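19/06/2018
Higinio Solís

Up before six, no idea why, the birds probably. Made coffee and drank it standing at the sink. Rain till eight then bright. Wanted to get the bars sorted before Tapia rang about the shelving and of course they rang first, while I had my hands full, so that was half an hour gone. They want to move the delivery again. Said fine. Wrote it on the back of my hand and have since washed it off.

So, the bars. Bad state of things since May, when we shifted everything out of the back store and just tipped it wherever there was room. Reds in with greens, greens in with the offcuts, a whole layer of them under the dust sheets by the door. I'd told Kidov they would be sorted by the end of the month and didn't say which month. 264 on the old list, and the old list is in my handwriting from winter so I dont trust it much.

Plan was simple enough. Two crates, one per colour, labels on the short ends this time so you can read them when they're stacked. Everything goes through the grey bin first, a few at a time, gets a proper look, then off to its crate. Anything bent or chipped goes in the Zolura box to go back. Did the labels first thing with the fat marker. Spelt "green" wrong on one. Left it.

Got going after nine. Slow at first, then you find a rhythm. Reds are easier on the eyes, the greens go nearly black if you stand in your own light, and I kept having to step round to the window side to be sure of them. Must get a lamp over that table. Keep writing that down. Third time in this book I think.

Elevenses late. Cheese roll, the end of the fruit cake, which has gone hard but is all right dunked. Note from Triltau in the post about invoice 2198, which I paid, I know I paid it, and then forty minutes in the drawer looking for the slip to prove it. Found it inside the phone book. Also found my good tape measure, so not a dead loss.

Back to it. Back aching a bit by then. The table's the wrong height, always has been, lovely pale top and two inches too low. Could put blocks under the legs. Could also just get on and stop moaning.

The floor of that bin is getting scratched to bits by the way. Scuffs all over it. Wondered about a bit of old carpet in the bottom but then things snag and you get fluff on everything. Rubber mat? Ask at Tapia when they finaly turn up. Or leave it, it's a bin.

Anyway by early afternoon the heap by the door was down to the dust sheets and I could see lino again, first time in weeks.

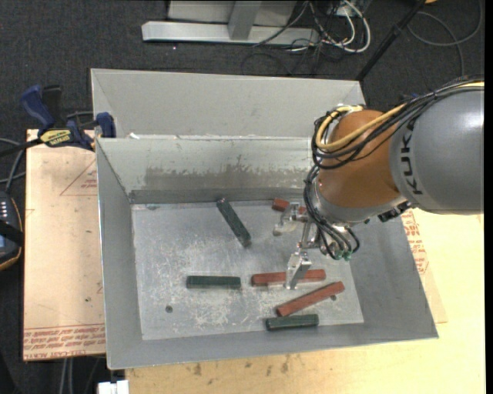

Three red, three green, all anyhow. Bin floor scratched as ever.

They never lie straight, do they. You'd think a long thin thing would want to line up with its neighbour, but no, every which way, one up against the back, one slantwise, and it's the same every single time. Used to annoy me. Quite like it now, a bit like spillikins, which we played at my grandmother's on the tray with the roses on. She cheated. I cheated too but worse.

Finished up at ten to four. Swept. Two crates full and lids on, greens on the bottom as they're the ones wanted least. Zolura box has more in it than I hoped, will have to write a letter and be polite about it. Didn't do the offcuts, they can wait, they've waited this long. Total doesn't match the old list, as expected. Will do a fresh one tomorrow with a clear head and in capitals.

Tea: egg, beans, last of the bread. Too tired for the bath, had it anyway. Knees like old hinges.

Tomorrow - new list. Ring Kidov and say it's done before they ring me. Bread, milk, marker pens. Lamp!! Find out what time Tapia are coming as I've washed it off. Bins out tonight, nearly forgot, better go now before it gets dark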